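Unit 6: Budgeting for a Tabletop Arm
Course handout, Midgate Technical College
Instructor: Adwoa Owusu

Now we get to spend money, at least on paper! Last unit you picked a task. This time you work out what it costs to put a small arm on a table and keep it running for a school year.

Start with the whole station. The quote for an arm often leaves out the gripper, the mount, spare fingers, cables and the table itself, so ask about each one by name. Our practice budget is $2,382 for everything except the arm, and you'll be surprised how fast it goes - a good solid table can eat a big piece of it.

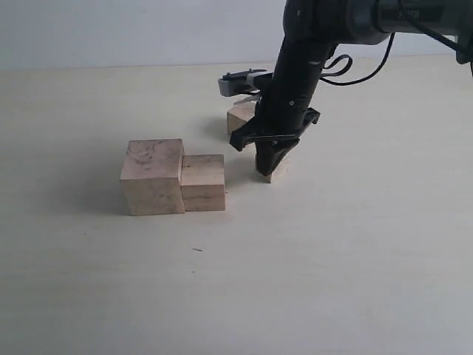

Figure 1. Arm and gripper at a bare table with small wooden blocks.

Look at how modest the workpieces are. Wooden blocks are a wonderful first purchase: cheap, easy to replace, and they come in different sizes, so students have to think about grip width and height right away. Put 48 in your plan and store the extras.

Cables deserve their own line. Write down how much slack the arm needs at full reach, then price one spare of every cable.

Planning for time matters too. Vanderleia Fontes from the Brinard campus allows seven weeks from order to first class, and I'd copy her. If you want to teach in November, count back from there before you call a supplier.

For next class: bring a one-page budget with a line for repairs, and two questions you would ask the seller. Compare yours with the Akpan worksheet in your packet - I can't wait to see where you disagree with it!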